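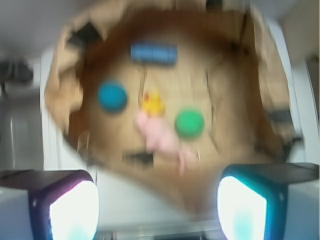 Cardboard box, with the blue block in it.

Home Notebook Stock Rota Contact
Search this notebook Go

January 13, 2024 – posted by workshop desk

Glue tests, third batch. Cut 40 strips from the Tratoretti board and glued them in pairs, half with the Wimon paste and half with the white glue left over from September. Clamped for 10 minutes each. Should have been longer for the paste, the label says so. 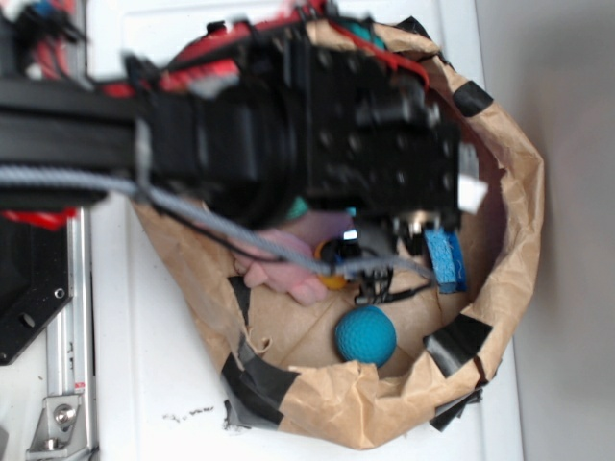 Paste joints slid when I took the clamps off, 2 of them badly. Set those aside and marked them. The white glue held, but it has gone thick and needs thinning before the next batch.

Pot weighed 219 g at the start. Forgot to weigh it at the end – do that tomorrow before anyone opens it.

Clurkthorpe order still not in. If it comes, put the new board flat under the bench, away from the radiator. Pull tests on the good pairs next, weakest load first.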